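Vilhjálmur Steinarsdóttir has been making mug trees for 7 years, first under the name Hollum and now as part of a small shop called Wornberg. The tree is still the thing most people order. We talked at one of the long white tables, where brown covering had been laid down before any work came out.

"I started with one for my own kitchen," Steinarsdóttir said. "The cupboard was too shallow for the mugs I had. I drilled a dowel, glued it into a plank and used it for a year before I made a second."

The current version has a long base with rounded ends, one thick upright and thinner pegs set at different heights and in different directions. The wood is pale and left close to its natural color. A shallow round recess is cut into one end of the base. Steinarsdóttir puts a spoon rest or a small jar of sugar there, but customers have their own ideas.

"One man wrote to say he keeps his watch in it when he does the dishes. That's fine with me." 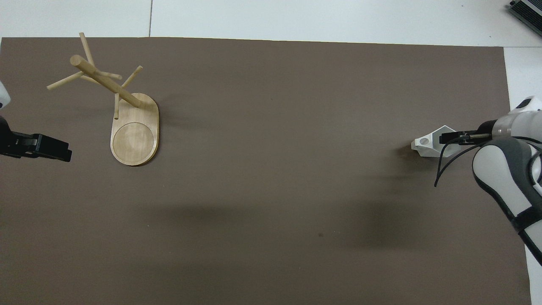 How do you decide where the pegs go?

"I hang real mugs on it. I have a box of old ones, all different sizes, and I turn the tree until two of them knock together. Then I move a peg. The first layout took 5 tries. The drawing looked good every time – the mugs didn't agree."

The pegs are glued and left overnight. Steinarsdóttir doesn't use screws in them and doesn't plan to start. The angle matters more than the joint, in her view. A peg that is too flat lets a mug slide off when somebody bumps the counter, and a steep one makes it hard to lift the mug with one hand.

Last August the shop had its largest order, 252 trees for a chain of rental cottages called Scanlon. It took the whole month and most of the next. She wouldn't take an order that size again without another drill press.

"We were sanding pegs at the dinner table. I still find dust in the bread drawer."

The trees share table space with other small things for the house. She likes to set pieces out together to see whether they belong in the same kitchen.

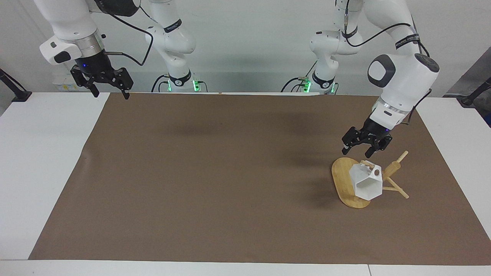
*Oval bamboo board with a white six-sided container and a light wooden stand.*

Boards are harder to sell, Steinarsdóttir said, because most people already own one. She mostly uses hers as trays. An oval has no corners to catch on a sleeve, and it can go from the counter to the table with everything still on it.

Her advice on care is short. Wipe the wood with a damp cloth, dry it right away and keep it out of the dishwasher. Oil it when it starts to look dull. She sells an oil called Flillell but says any food-safe one will do.

The next batch will be 70 trees, with the same base and a slightly shorter upright so they fit under low cabinets. She has cut the first few and has one standing by the sink at home.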